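What Happens on a State Visit?

A state visit is when the leader of one country is formally invited to visit the leader of another. If the host country has a king or queen, the invitation comes in the king's or queen's name, and the guest is usually given a room in a palace.

Leaders visit each other all the time. Most of those trips are short. They fly in, sit at a table, talk and fly home. A state visit takes longer and has a lot more ceremony. There are flags, soldiers, bands, presents and a very big dinner.

Who decides who gets invited?

In most countries with a king or queen, the government decides. The prime minister and the foreign minister talk about which countries they would like to be closer to. Maybe the two countries trade a lot, or maybe they had an argument and want to show it is over. Then the king or queen sends the invitation.

Some people find this odd. Why send the invitation from a person who didn't choose the guest? The reason is that a king or queen today stands for the whole country, and the government stands for the people who won the last election. An invitation from the whole country is a bigger compliment.

The planning starts months ahead. If a visit is going to happen in spring, the first meetings may be in January or even earlier. People from both countries walk along every hallway and time every car ride. They check which door the guest will use and who will be standing behind it. 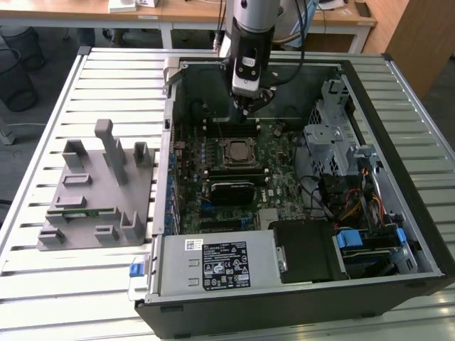

The arrival

The guest is met at the airport or the train station by somebody important, but often not by the king or queen. That meeting comes later, in a square or a palace yard where there is room for soldiers and a band.

The band plays both national anthems. The visitor's anthem is usually played first, as good manners. If you have ever let a friend take the first slice of pizza at your house, you know the rule already.

Next the guest is asked to inspect the guard. To inspect means to look at something carefully. The soldiers stand in straight lines and the guest walks slowly past them with an officer. A long time ago this may have been a real check, to show a visitor that the soldiers were loyal and well trained. Now it is a way of being polite.

In some places there is also a gun salute. The guns make a very loud bang, but nothing is shot out of them. A salute on a state visit is often 21 shots, though some cities fire more.

After that there may be a ride in a carriage. At the palace of Novitz, the ride from the bridge to the front steps takes 30 minutes at a walk. The horses practice with flags waving and drums playing so that they stay calm on the day.

Presents

The two leaders give each other presents. These are not like birthday presents. In many countries the person who gets them is not allowed to keep them, because they were given to the country. They go into a museum or a storeroom and are written down on a list.
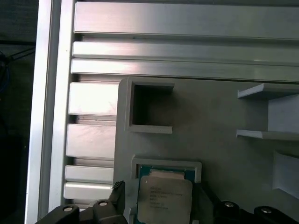
Good presents say something about the place they come from. A country with famous potters might give a bowl. A country with mountains might give a painting of one. Books are a safe choice, and so are photographs in silver frames. Live animals were popular in the past, and kings were sent lions, elephants and giraffes. That does not happen much now, because the animals need proper care and the long journey was hard on them.

The guest also signs a visitors' book. The one at Novitz is called the Bekier book, after the man who bound it, and it has 1,106 names in it. Some are so messy that a clerk has written the name again underneath in pencil.

The state banquet

A banquet is a formal dinner for a large number of people. At Novitz there is space for more than 200 guests at one long table. The table takes two days to set. Staff use a ruler to measure the gap between the chairs and the gap between each plate and the edge of the table.

Every guest has several glasses. One is for water, and others are for different kinds of wine or juice. There are also several knives and forks. The trick is to start with the ones on the outside and work your way in toward the plate.

Before the food, or sometimes after it, the king or queen makes a speech. Then the visitor makes one too. They thank each other and say nice things about each other's countries. The speeches are checked many times beforehand, because one wrong word could upset millions of people. A king or queen will often try to say a few words in the guest's language. Each speech ends with a toast. Everyone stands up, lifts a glass and takes a sip.

Where you sit at the banquet depends on your job. This is called precedence - it means the order in which people go. The most important guests sit near the middle. Children are not usually invited, even if they live in the palace. 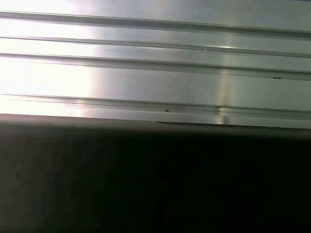
Malcolm Ackroyd thinks the seating plan is the hardest part of the whole visit, harder than the carriages. Guests need to be able to talk to the person next to them, he says, and two people who have just had a row in the newspapers should be kept well apart. Riet Maes disagrees and says the food is harder. Some guests can't eat nuts, some don't eat meat, and every plate still has to reach the table at the same moment.

The rest of the visit

It isn't all dinners. On the second day the guest often goes to see ordinary places, such as a school, a hospital or a factory. When a visitor came to Ferrand, the children of Wekley Street School sang a song in the visitor's language. They had learned it by sound, one line at a time.

While this is going on, ministers from both countries hold meetings. They may sign agreements about trade, science or the army. The king or queen does not usually take part in these talks.

Does everybody like state visits?

No. They cost a lot of money, and roads have to be closed. Sometimes people don't like the leader who has been invited, and they come with signs to say so. In a free country they are allowed to do that, as long as they are peaceful.

Other people say the visits are worth it. Countries that know each other well may find it easier to sort out a problem later on.

Words to know

Anthem - the official song of a country.
Banquet - a large formal dinner.
Host - the person who invites the guests.
Precedence - the order of importance people sit or walk in.
Toast - raising a glass to wish somebody well.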